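About Vileck House Clearance

Vileck is a house clearance and furniture reuse business. We empty homes, flats, garages and lofts, and we sell on whatever can be used again from our shop at Hollow Yard. We have been at the yard since it was a coal merchant's, and the weighbridge is still in the ground by the gate.

How we started

Hazel Benavides began clearing houses with one van after dealing with her aunt's bungalow and finding that most firms wanted to tip the lot. Rafferty Oyelaran joined her from a removals company and took over the vans and the bookings. In January 2018 we took the lease on the second unit, which gave us a proper workshop and somewhere dry to keep beds.

There are now 15 of us. Most of the crew work both on clearances and in the shop, so the person who carries your wardrobe downstairs may well be the one who prices it.

What we do

We clear whole properties and single rooms. Much of our work comes from families after a death, and from people moving somewhere smaller. We visit first, agree a price in writing and then book a date. Jobs within 30 miles of the yard have no travel charge.

Paperwork, photographs, jewellery, keys and cash are put in a sealed box and handed to you at the end of the job. Please tell us if you are looking for something in particular. We have found wills in biscuit tins and a wedding ring in a bag of clothes pegs.

We cannot take asbestos, gas bottles, paint or medicines. Your council will tell you where these should go.

What happens to the furniture

Everything is sorted at the yard. Good pieces go to the shop floor. Things needing glue, a new runner or a handle go to the workshop, where we can usually turn them round in a week or two. Upholstered items must have a fire label before we can sell them.

Chests of drawers are always in demand, and we try to keep a few plain ones in at a low price.
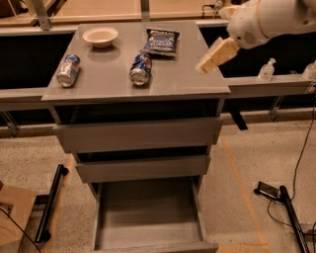

Visiting the shop

The shop is open six days a week and closed between Christmas and New Year. December is our busiest month for tables and chairs, so come early if you need a set. We deliver locally for a small fee, and upstairs if the staircase allows.

Parking is in front of the second unit. Please leave the left-hand side clear for the vans.

Working with us

We take on extra crew in the spring. A driving licence helps but is not essential. Ask for Rafferty at the yard, or leave your details at the shop counter.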